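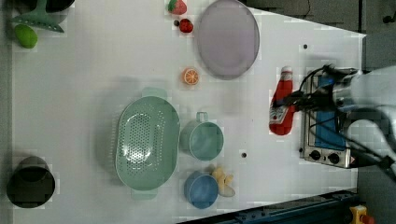 2 min read

Graltidton Play Kitchen Library Opens for Families in July

GRALTIDTON: Families who have run out of shelf space (and who among us hasn't?) will soon be able to borrow a whole play kitchen instead of buying one. The Graltidton Play Kitchen Library opens its doors in July with 164 sets ready to go home, put together with our good friends at the toy shop Clillik.

Every set is built around the things children reach for when they are cooking up supper for their teddy bears: a big oval colander full of little round holes, a large plate with a raised rim, a cup or two, a red bottle of ketchup, and plenty of pretend fruit, from strawberries to an orange slice and a small bunch of bananas. There is a green slotted spatula for stirring and flipping, and a portable stove with two black knobs, so that dinner can be served on the living room rug, the porch or wherever the restaurant happens to be open that day!

Over the past year, neighbors gave us 3,848 pieces of toy food and cookware, and we could not be more grateful to each and every household that dug through its closets for us.

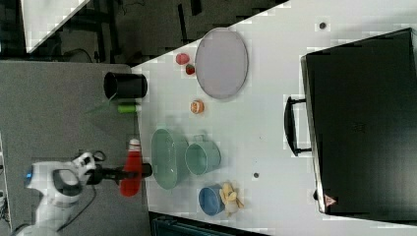 How to Borrow a Set

Sets may be kept for 7 weeks and are picked up at the Vass Street branch, starting at 10 in the morning. Please wipe everything down and pack the small fruit in the drawstring bag before bringing it back. A larger collection for preschools, called Fludula, will follow once the first sets are out and about.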